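4.2 Clearing the table after a meal

1. Place the serving tray beside the dish rack.
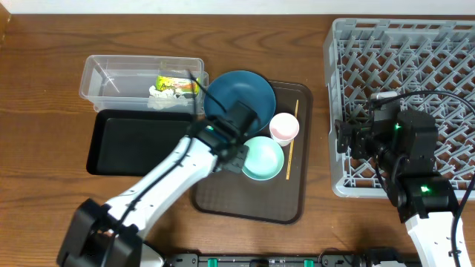
Dirano Dining Services - Table Clearing Team

2. Put wrappers and used tissues in the clear plastic container.

3. Check the black tray for spilt grains. 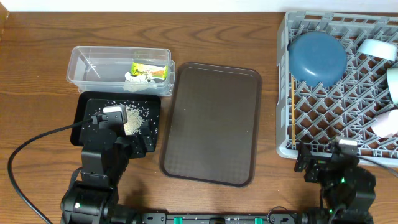
Gather the grains into one pile before emptying the tray.

CAUTION: Do not rinse grains down the sink.

4. Move the tableware to the rack, bowls first - chopsticks last.

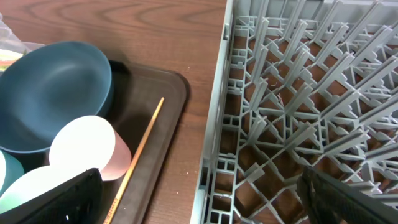
Fig. 18. Serving tray and dish rack.

Note: Wipe the serving tray before storage.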